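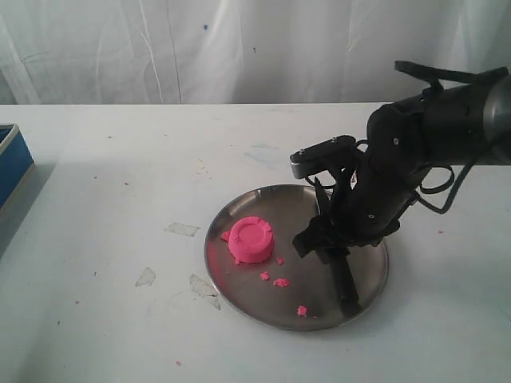 How do you compare two grippers fairly on soft material?

Run both on the same arm, with the same material and the same closing speed, and change only the gripper. Write down each result before you start the next try.

Print this page | E-mail this page

We use play dough because it keeps a record of every squeeze. The two grippers in this guide are the Kurko and the Zindau, but the steps work for any pair.

1. Bolt the first gripper to the wrist. Leave slack in the cables and turn the wrist through its full range by hand.

2. Tape down your tray positions. A shallow steel tray is easy to wipe, but it reflects light, so check your camera exposure first.

3. Press the dough into a mold. A ridged shape works well. Flattened ridges show where the fingers pushed too hard.

4. Lower the open fingers beside the dough and stop just above the metal. Save that height.

5. Close at the lowest force setting, lift 80 mm, hold for 5 seconds and set it down. Go up one step if it slips.

6. Remold after every try. Old dents spoil the next reading.

7. Swap grippers, set the finger height again and repeat from step 4.

Stop when the dough starts to crumble. Dry dough slips more, and the second gripper will look worse than it is. Our batch lasted nearly 400 grips.

Comments (2)

Khang Mạch: Do you reset the tool offset in step 7, or only the height?

Laiba Durrani: Both. I skipped the offset once in September and had to throw out a whole afternoon of Zindau runs.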